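How to set up and care for a shared fruit basket

For those who are new in the building: every floor in Hulldale has a fruit corner, and each floor takes its own turn with it. When I started, I received the job from Raffaele Colombo with one sentence of explanation, "keep it nice". I have now done it for three winters and I write down what I learned, so the next person can begin with more than one sentence.

What you need

A basket, wide and not deep. Ours are woven.
A bowl, big enough for washing fruit.
Two clean tea towels.
A small knife and a board, kept in the drawer and not beside the basket.
A paper liner, or a folded napkin in a light colour.

The order comes from Kowalchuk, the fruit shop on the corner, at 7 in the morning. One box is enough for a floor. If your floor is the Golach side, please remember there are 63 people, so you will receive two boxes and the second one goes straight to the fridge.

Step 1. Empty the basket first

Do not put new fruit on top of old fruit. This is the most common mistake and I also made it. The old pieces stay at the bottom, they become soft, and then one bad pear spoils its neighbours. Take everything out, turn the basket over above the bin and tap it on the base. Crumbs and small stems like to sit between the strips.

If the weave is sticky, wipe it with a cloth which is only a little damp. Never leave a woven basket in the sink. It will take in water, and afterwards it can grow mould where you cannot see it. Let it dry near the window before you fill it again.

Step 2. Check and wash

Look at each piece from all sides. Press softly near the stem. Fruit with a small bruise is still good, but it should be eaten the same day, so I cut it and put it on a plate for morning tea.

Fill the bowl with cold water and wash the apples and other fruit with firm skin. No soap, please. Berries and grapes I wash only just before somebody eats them, they do not keep well after washing. Dry every piece with the tea towel, including the little hollow around the stem — water stays there longer than you think.

Step 3. Fill the basket

Put the firm and heavy fruit at the bottom and the delicate fruit on top. I try to mix the colours too. A dark red apple next to a green fruit looks fresher than three red ones in a row, and people take more when it looks good. Turn the nicest side to the front.

Do not build a hill. With a shallow basket the fruit should come only a little above the rim, otherwise the first person who takes one apple sends two others rolling on the floor. The rest can wait in the fridge.

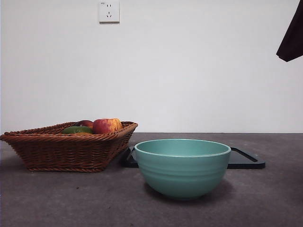 Staff Wellbeing Team, Hulldale

A dark tabletop like the one behind the kitchen door is kind to spills but it shows water marks, so wipe it before you put the basket back. The teal bowl can stand beside the basket during the day. Some people like to rinse their apple again, and this way they do not need to search in the cupboards.

Step 4. Keep bananas apart

Bananas make other fruit ripen faster. We hang them on the hook or lay them on a separate plate. Avocados that are still hard can go next to the bananas for a day or two, and this is the one time when the effect is useful.

Step 5. The small check in the afternoon

At 3 o'clock, go past the basket and look. Take out what is soft, fill up from the fridge if it is low, and turn the pieces which lie against the rim. In July the heating is on and the fruit near the heater gets wrinkled quickly, so in that month I move the basket to the other end of the bench.

What to do with leftovers

Soft apples and pears go in the container marked "cooking". Nazareno Serra from the Clonden kitchen collects it and makes crumble or compote. He asks that we take off the stickers, please do it, they are not nice to find in a dessert. Peel and cores go in the green bin under the sink.

If you want to change your order, write it on the list at the fridge before 14 o'clock on the day before delivery. After this time the shop has already packed the boxes.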